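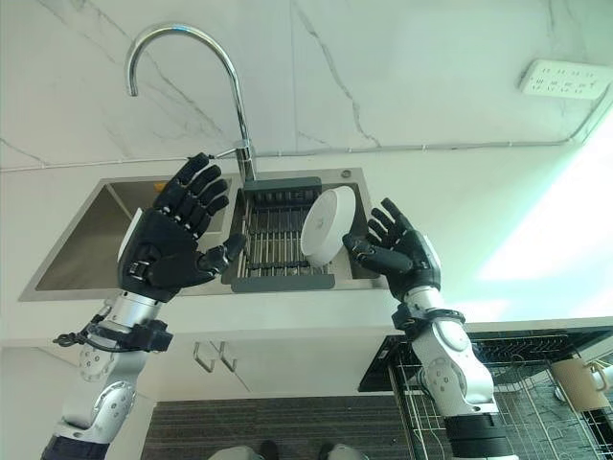

キッチンの2槽シンクとロボットハンド

報道関係各位

Jivcombe、滞在型の徒歩旅行プラン「Bravura」の予約受付を12月に開始
同じ宿に連泊し、毎日の歩く距離を当日の朝に選択

旅行会社のJivcombe(ジヴコム、代表:トレファー・ゲイプ)は、山あいの町ブレレッティ(Breletti)に連泊しながら周辺を歩く旅行プラン「Bravura(ブラヴーラ)」の予約受付を12月に開始します。対象は個人、家族、少人数のグループで、催行は春から秋までです。

■プランの背景
当社の徒歩旅行はこれまで、宿から宿へ毎日移動する縦走型が中心でした。縦走型では、途中で足を痛めた参加者や疲れの出た参加者が一日休むと、その後の宿の予約をすべて組み直すことになります。家族での参加では、歩きたい人と町で過ごしたい人の希望が分かれることも多く、予約窓口には「途中で別行動をとれるか」という問い合わせが続いていました。

「Bravura」では宿を移りません。参加者は毎朝、宿に張り出される行程表を見て、その日のコースを選びます。歩かない日を設けても追加料金はかからず、事前の申し出も不要です。家族のうち一人だけが休み、ほかの人が予定どおり歩くこともできます。

■コースについて
コースは難易度別に「谷」「中腹」「峠」の三種類を用意しました。「谷」は川沿いの平らな道で、途中の二か所から路線バスで町へ戻れます。「中腹」は牧草地と集落をつなぐ道で、昼食をはさんで午後の早い時間に終わります。「峠」は標高1488メートルのスレマナ峠(Sulemana)まで登って引き返す一日の行程で、案内人が必ず同行します。

設定した道の総延長は150キロメートルです。町と周辺集落が管理している既存の道を使い、新たな道の造成は行っていません。分岐には番号を記した標識があり、参加者に渡す紙の地図にも同じ番号が入っています。

コースの選定は、現地案内人のマチェイ・ミクシュとヤニック・ガイヤールが担当しました。

マチェイ・ミクシュのコメント
「最初の案では峠の道を二本入れていましたが、片方は雨のあとに沢の水が増えるため外しました。谷の道は地元の人が買い物に使う道です。地味に見えるかもしれませんが、私はいちばんよく歩いています」

■宿泊と食事
宿泊先は町の中心部にある2棟の宿で、いずれも広場から歩いて行ける場所にあります。部屋は一人用、二人用、家族用があり、最短の滞在は三泊です。朝食は料金に含まれます。夕食は含まれず、宿の食堂のほか、町内の食堂を各自で利用していただきます。昼の弁当は前日の午後6時までに宿の受付で注文できます。

洗濯室は滞在中いつでも使えます。靴の乾燥棚は各棟の玄関脇に置いています。

■歩かない日の過ごし方
町では午前中に朝市が開かれ、チーズ、蜂蜜、季節の果物などが並びます。このほか、織物工房の見学、教会の鐘楼の見学、川沿いの公衆浴場の利用を宿の受付で申し込めます。織物工房の見学は人数に限りがあり、先着順です。

■けがや体調不良への対応
滞在中にけがをした場合や体調を崩した場合は、宿の受付が町の診療所への連絡と通訳の手配を行います。「中腹」と「峠」の途中で歩けなくなった場合は、地図に記載した番号に電話してください。車の入れる地点まで案内人が迎えに行きます。診療費は参加者の負担となるため、海外旅行保険への加入を参加条件としています。

現地受付を担当するバーニス・アサンテのコメント
「足が痛いのに、せっかく来たからと無理をして歩く方を何人も見てきました。朝、行程表の前で迷っている方には、遠慮なく受付に声をかけてほしいと思います。バスの時刻だけ聞きに来る方も歓迎です」

■予約と料金
予約は当社ウェブサイトと電話で受け付けます。料金は時期と部屋の種類によって異なり、受付開始と同時にウェブサイトに掲載します。初年度の受け入れは、全期間を通じて2000泊分です。七月と八月は家族用の部屋を優先して割り当てます。

過去に当社の縦走型プランに参加された方には、一般受付に先立って案内をお送りします。縦走型プランは来季も継続し、日程と料金に変更はありません。

代表トレファー・ゲイプのコメント
「縦走の旅を楽しみにしてくださる方は今も多く、今回のプランはその代わりになるものではありません。同じ町に何日かいて、昨日と違う道を歩く旅もあってよいと考え、二年かけて準備してきました」

■プラン概要
名称:Bravura(ブラヴーラ)
滞在地:ブレレッティ
最短滞在:三泊
含まれるもの:宿泊、朝食、紙の地図、案内人の同行(「峠」コース)
含まれないもの:現地までの交通費、昼食、夕食、路線バス運賃、海外旅行保険
参加条件:「峠」コースは12歳以上。18歳未満の方は保護者の同伴が必要です。
予約受付開始:12月

■会社について
Jivcombeは、徒歩旅行と自転車旅行を専門に企画する旅行会社です。少人数での催行を基本とし、各滞在地の案内人と直接契約して行程を組んでいます。

■本件に関するお問い合わせ
Jivcombe 広報担当 コフィ・アグベニェガ
取材および現地写真の提供については、当社ウェブサイトの報道関係者用フォームからご連絡ください。現地取材をご希望の場合は、宿の手配の都合により、希望日の三週間前までにお申し込みください。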